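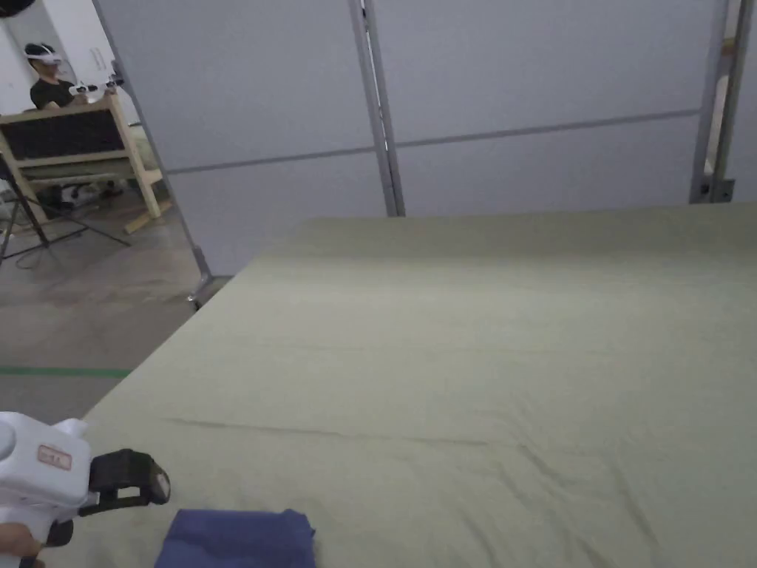
1/ So the Petholm wage survey is going around again, the one that says married men in the county earn 40 percent more than single men, "showing the value of marriage." I read the whole PDF last night. It's a shaky thing to hang a tax credit on. The averages come out looking as neat as a sheet pulled over a big table, and then you get down to the lower right corner of it and there are the wrinkles. In this case the wrinkles are in the appendix.

2/ Sample size: 1,110 households. Fine for a county. But they only use households where one adult has worked full time for the whole year. You have already thrown out a lot of the people you claim to be talking about.

3/ Also, age. The single men in the survey are a lot younger than the married men. A guy of 24 makes less than a guy of 45. I don't need a ring to explain that and neither do you.

4/ They say they "adjusted for age." They put everybody into two boxes, under 30 and over 30. That's the adjustment. Someone who is 31 and someone who is 64 are the same person, according to Petholm.
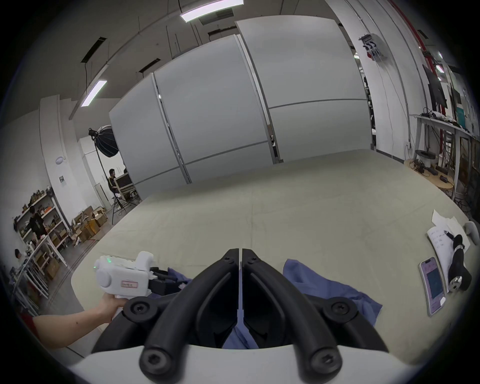
5/ WHAT THE COUNCIL DID WITH IT

Wandale council got a two-page summary in October and has been quoting the 40 percent ever since. Polyxeni Sfakianakis asked at the hearing whether anyone had the full tables. Long pause. Then someone from Kimiter (they wrote the summary) said the tables were "available on request."

6/ I requested them. Got an auto-reply. Requested again, got a different auto-reply, which I guess is progress.

7/ And before somebody brings up the Yao paper: yes, I know it. Yao followed the same men before and after they married and found most of the gap was there before the wedding. Men who were already earning more were the ones getting married. The summary cites Yao in a footnote as if it agrees with them. Did they read past the abstract?
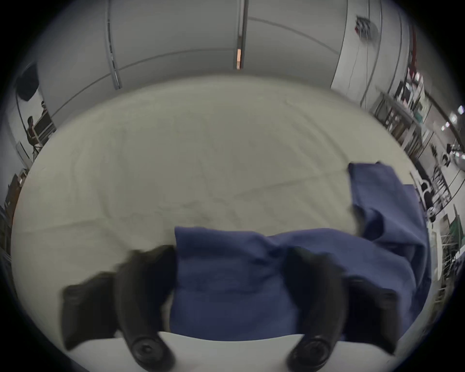

8/ Which gets me back to the credit. If higher pay comes first and marriage second, then paying people to marry mostly sends 100 dollars a month to couples who were doing okay anyway. Maybe you like that policy. Then argue for it on those grounds and leave the survey out.

9/ Several replies saying "so you're against marriage." I've been married for years. I'm against two age boxes.

10/ Will post the tables if Kimiter ever sends them. Not holding my breath.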